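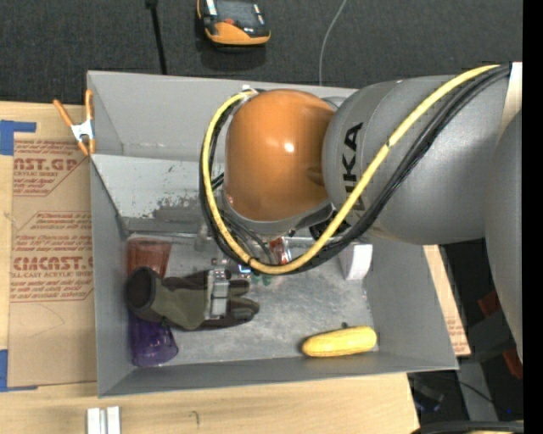
O braço KUKA sobre a caixa cinzenta, com a garra numa peça de tecido castanho.

Escrevi em outubro que ia deixar o planeamento de preensão como estava e dedicar o resto do ano à perceção. Não foi o que aconteceu. Passei as últimas semanas a comparar duas maneiras de escolher o ponto de preensão dentro da caixa e o resultado merece um post, até porque contraria uma coisa que eu próprio defendi aqui.

O problema é o de sempre: objetos misturados numa caixa pouco funda, vista de cima, e um braço que tem de tirar um de cada vez. Uns são rígidos, outros são de tecido e há copos de plástico translúcido, que são péssimos para o sensor de profundidade. Em Darnis, no laboratório onde comecei, evitávamos os copos. Agora estão sempre no conjunto de teste.

O primeiro método, a que chamo Zisedley porque é o nome do repositório, gera candidatos sobre a nuvem de pontos e ordena-os com uma rede treinada em simulação. O segundo, Trernbridge, usa os mesmos candidatos e a mesma rede, mas acrescenta uma correção aprendida no próprio robô. Cada tentativa real, boa ou má, entra num pequeno modelo que ajusta a pontuação dos candidatos seguintes. Não há retreino da rede grande. O modelo pequeno atualiza-se entre uma tentativa e a outra e cabe na memória do computador que já controla o braço.

O protocolo foi simples. Fiz 40 tentativas por método, divididas em quatro séries, com o mesmo conjunto de objetos e a caixa remexida à mão no início de cada série. Conta como falha tudo o que não sai da caixa ou cai antes do ponto de descarga. O Zisedley falhou 12 vezes. O Trernbridge falhou 4.

Antes que alguém escreva a perguntar: sim, é uma amostra pequena, e sim, a ordem das séries importa, porque o segundo método melhora com o uso. Metade das falhas do Trernbridge, ou seja 2, aconteceu na primeira série, quando o modelo de correção ainda estava praticamente vazio. Para uma comparação justa a longo prazo seria preciso repetir tudo várias vezes a partir do zero, e isso ainda não fiz.

O que me interessou mais foi a distribuição dos erros. Com o Zisedley, as falhas concentravam-se nos tecidos. A rede foi treinada só com objetos rígidos e procura arestas opostas, por isso num pano dobrado acaba por escolher uma prega qualquer, e os dedos fecham sobre uma camada fina que escorrega. A correção aprendeu depressa a preferir zonas mais altas e a descer mais antes de fechar. Ninguém lhe disse o que era tecido – só recebia a geometria local e o resultado.

Nos copos translúcidos a diferença foi pequena. Quando a profundidade vem com buracos, o candidato bom nem chega a ser gerado, e nenhuma reordenação o pode recuperar. Eu tinha escrito que a adaptação no robô ia resolver também este caso. Estava errado. É um problema do sensor e do gerador de candidatos, e é aí que tem de ser tratado.

Uma nota prática para quem quiser tentar. No início deixei a correção pesar demasiado e bastavam dois azares seguidos para o sistema abandonar uma região inteira da caixa. Limitei o peso conforme o número de tentativas parecidas já registadas e o comportamento estabilizou. Também convém prender bem a caixa. Se ela se desloca um pouco durante uma série, as tentativas junto às paredes passam a dar colisão e o modelo aprende a fugir delas pelo motivo errado. Perdi uma tarde inteira com isto e tive de deitar fora os dados.

O código da correção está no ramo kurtuluş do repositório (é o nome do bairro onde escrevi a primeira versão). Falta limpar a parte da calibração, que ainda tem caminhos absolutos do meu computador. A seguir quero testar um gerador de candidatos que combine cor e profundidade, sobretudo por causa dos copos, e correr as séries a partir do zero. Se os números piorarem, ponho-os aqui na mesma.

Este site utiliza cookies para melhorar a sua experiência de navegação. Ao continuar, aceita a nossa política de cookies. Aceitar Recusar Saber mais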